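**Research and Facilities Update – Teaching by Demonstration at Narenham**

The Assisted Handling Program, delivered by Brakside with support from the Rallham regional office, completed its first block of recorded demonstrations at the Narenham site in November. Members who attended the spring information session will recall that the program is concerned with small household items: lidded containers, bottles, cups and the like. These are objects that many older residents find difficult to pick up, steady or pass to another person.

The method is a simple one to describe. An operator wears a pair of tracked gloves and a headset, and the robot follows the movement of the operator's own arm and fingers. Each attempt is saved as a separate recording, together with the view from the robot's head. Once enough good recordings have been gathered for a task, they are used to train the control software, which is then tested on the same task without an operator.

The first block produced 400 accepted recordings. A further 51 were set aside on review, in most cases owing to a delay between glove and hand that made the approach uneven. The target for the full program is 700 accepted recordings per task, and the Kanaan software group has asked that it be met before any comparison between operators is published.

The short container with the red lid has been adopted as the standard object for new operators. It stands low on the table, so the fingers must come down beside it with the thumb brought across the other side, and operators are asked to settle the hand in this position before they begin to close the grip. 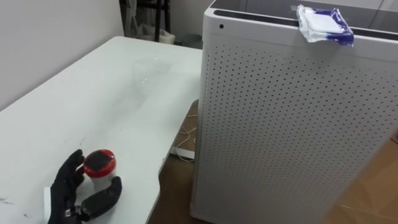

## Changes to operator training

Following the review of the first block, the induction for operators has been lengthened from a half day to a full day. The additional time is given to three matters.

- **Thumb control.** The thumb of the robot hand does not sit where a person expects it to. New operators tend to bring the fingers to the object correctly and leave the thumb behind. A set of open-hand exercises, carried out before any object is touched, is now compulsory.
- **Starting posture.** Operators are to extend the fingers fully and hold them together at the start of an attempt. Recordings that begin with the hand already half closed will be returned.
- **Rest periods.** Glove sessions are limited to up to 500 attempts per operator over the block, with a break after every set. Tired operators move more quickly and with less care, and the software learns from what it is given.

The open-hand posture is to be held over or beside the table, with the thumb well away from the fingers, until the recording light comes on. The item to be handled should be standing upright within reach, and the operator should be able to see it past the fingers through the headset. 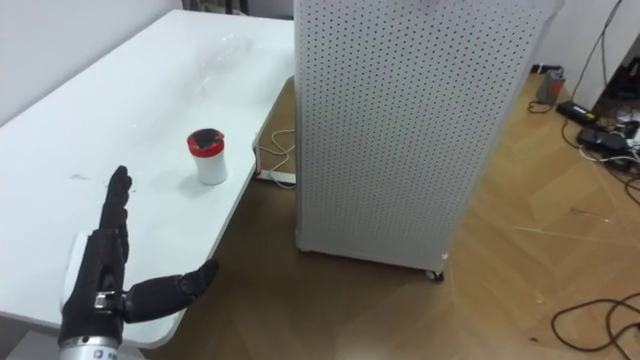 Staff at Rallham have asked whether operators should correct a poor grip or stop and begin again. The present advice is that a correction may be kept where it is slow and deliberate, as recordings of this kind help the software to recover from small errors. Where the item has been knocked over, the attempt should be ended and marked accordingly. Written guidance on this point has been added to the operator handbook – please discard earlier printed copies.

The second block will introduce bottles lying on their side, a task that has proved harder than expected in early trials. Clear plastic is a particular difficulty, both for the software and for operators working through the headset. Kanaan is preparing a note on lighting that will be circulated to all sites.

Staff who wish to train as operators for the second block should apply through their site office. Prior experience with robotics is not required, but applicants must be able to attend the full induction day at Narenham.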